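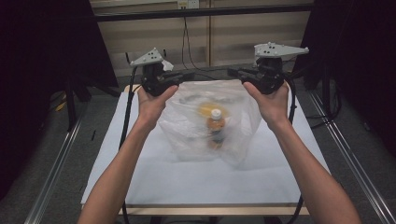
Figure 2. Bimanual capture with two hand-held grippers. A bottle stands inside an open, translucent plastic bag on the tabletop.

Search this journal Search

3.2 Segmentation and Alignment of Hand-Held Demonstrations

Demonstrations were recorded with a pair of hand-held grippers, one in each hand of the operator (Figure 2). Each gripper supplies a pose stream and a jaw opening signal. The two streams are written by separate processes and carry separate clocks, so they must be aligned before any policy can be trained on them. The Nukine toolchain performs this step offline. It resamples both streams to a common time base and rejects any recording in which the clocks drift apart by more than 2 ms.

Bagging tasks placed the greatest demands on the perception module. Thin plastic film scatters light and wrinkles under small forces, and the outline of an object seen through it is often blurred. The segmentation model of Wiegand and Nilsuwan was trained mainly on rigid items and tended to merge the bag and its contents into one region. We therefore added a second output head that predicts the bag rim as an open curve. The planner uses this curve to select grasp points for both grippers and does not require a complete mask of the bag.

The training set held 2000 recordings before filtering. After alignment and the removal of incomplete episodes, 1360 remained. Of the rejected recordings, 600 failed the clock test and the others were stopped early by the operator. Most clock failures came from the first version of the logging software, which buffered the left and right streams unequally. Nolte corrected the fault in November, and the affected recordings were not repaired.

Labels for the rim curve were drawn by hand on keyframes and carried forward by optical flow. Stöcker reviewed the labels at every change of contact, where the flow estimate was least reliable.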